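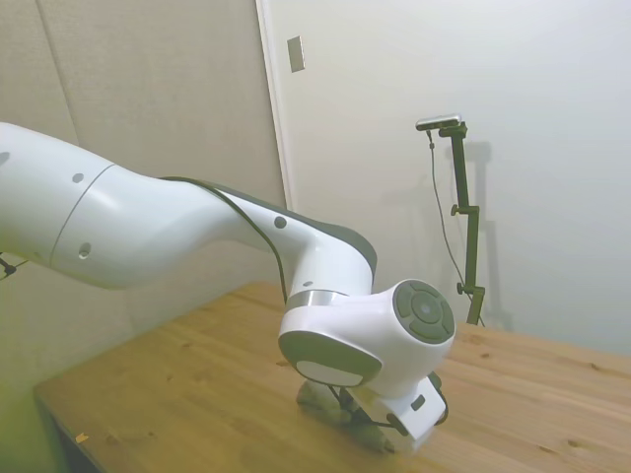
How do you fold small towels so the stack stays flat and doesn't slide around in the cupboard?

Fold each one in half lengthwise, then in half or thirds the other way, and put it down with the folded side facing you and the loose ends at the back.

OK, that's the short version and I know it's what the package would say if towels came with instructions. My real problem is a bit longer. I have a set of gray hand towels, fairly thick, with a nubby sort of weave, and I fold them on the kitchen table straight out of the dryer. They look fine there. Then I carry them to the cupboard on the landing and by Tuesday the whole pile is leaning to the left and the top two are on the floor. My shelf is 26 inches wide and pretty shallow, so I can't just spread them out. I've tried thirds, I've tried rolling (hated it, they looked like sausages and came undone), and I tried that thing where you tuck one end into a pocket, which took me longer than the laundry did. Is it the towels or is it me? Also the hemmed border always ends up sticking out somewhere. Any ideas welcome, I have a whole basket of these waiting.

Posted by Iñaki Alcaraz, Stevport

Müzeyyen Eren

Hi Iñaki! It's a little bit you and a lot the towels. Thick ones with texture hold air, and when you stack them warm and puffy they settle later on, and they never settle evenly. Mine did exactly the same until I started being stricter about the first fold.

What I do is shake the towel out hard, once, by the two corners of a short end. Then I lay it flat on the table and pull the hems square before I fold anything. The hem is thicker than the rest of the towel, so if both hems land on the same side you get a wedge, and nine wedges on top of each other make your leaning pile. So I fold the first hem in a little short of the other one, an inch or so, and they sit next to each other instead of on top.

Then fold again, and press the air out with your forearm, starting at the fold and going toward the open side. 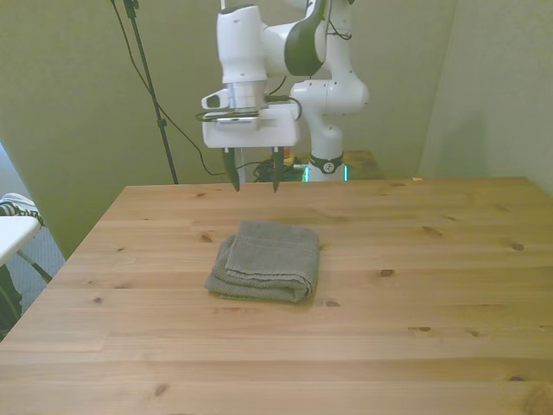
Once it's pressed I leave it on the table for a while before it goes anywhere. I know that sounds fussy, but a towel that gets picked up right away opens itself again on the stairs. I do the whole load, go make coffee, and come back for them. If the layers on one side are sagging, just slide your hand under, lift that side and tuck it back in line. It takes a second.

When you stack them, turn every other one around so the fold is at the front, then at the back, then at the front again. It doesn't look quite as nice as all the folds facing out, I admit! But the pile is level and you can pull one from the middle without a landslide. If you really want the pretty side showing, keep the stacks short and make two of them. On 26 inches you should have room for two side by side, depending on how big yours come out.

Oh, and about the border. Fold with the border on the outside from the start and then it runs along the edge of the finished towel, where it looks like you meant it. I fought with mine for years trying to hide it.

One more thing, do you use fabric softener? I stopped with the thick ones. They're a bit rougher now but they grip each other in the pile, and I like them better for drying hands anyway.

Salcedo60

just get a basket. I threw all mine in a wire basket on the shelf, folded in half, done. nobody visiting my bathroom has ever complained

Iñaki Alcaraz

Müzeyyen, thank you so much, the hem thing was it! I had both hems on the same side every single time and never noticed. I redid the basket last night, offset the way you said, and let them sit on the table while I cooked dinner. They're up on the shelf now in two short stacks, folds alternating. I'll see how they look next week.

No softener here, I ran out a while back and never bought more. I do still get a bit of a bulge in the middle on the oldest ones, but those have been through so many washes that they aren't really rectangles anymore - I might cut them up for the garage.

Salcedo, I have a basket. It's the one they've been sitting in since the weekend :)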